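Radwa Naciri
Jul 27, 2023

1/ Okay friends, so many of you asked about steamed buns after my last post that I'm going to do the whole thing as a thread, because I cannot fit my feelings about dough into one message (you know me by now!).

2/ The dough first. Flour, warm water, yeast, a spoonful of sugar and a little oil, kneaded until it stops sticking to you and feels like an earlobe. My aunt Khadija taught me the earlobe thing and I have never found a better way to say it.

3/ Let it rise under a towel until it's puffy, then knead it again for longer than you want to. I mean it, keep going! Those big bubbles left inside are what give you a lumpy top, and I made lumpy buns for 2 years before I listened to her.

4/ Shape them round, tuck the edges under, and let them rest again while you fill the pot. I used to balance a bamboo basket over a saucepan and worry the whole time about it boiling dry. Now it's a plain white electric steamer with a steel basket on top, and I'm so much calmer.

5/ Give them space. Four is my number for a basket this size, one at the back, one at the front and one on each side, with some of the holes showing in between so the steam can get up around them.
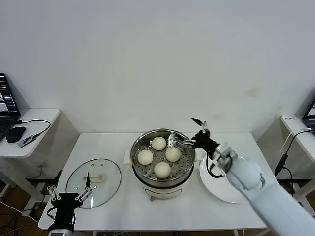
6/ About the lid. Mine is glass with a white knob, and I lay it flat on the table next to the pot. When you lift it, tilt it away from you and don't let the drips fall back on the buns, they leave little yellow dents. Keep a plate close by too!

7/ Timing: 12 minutes for mine, then switch off and leave the lid on for 2 more before you peek. If you open it right away they can sink, and it's a sad thing to watch when you've been kneading all morning.

8/ Kenza asked if you can freeze them. Yes! Cool them all the way, bag them up, and steam straight from frozen whenever you want one. They're lovely with butter and honey, or split open with a fried egg, and Sherif likes his with the leftover lentils from the night before.

9/ Next time I want to try a date filling, so if you have one you love, please send it my way.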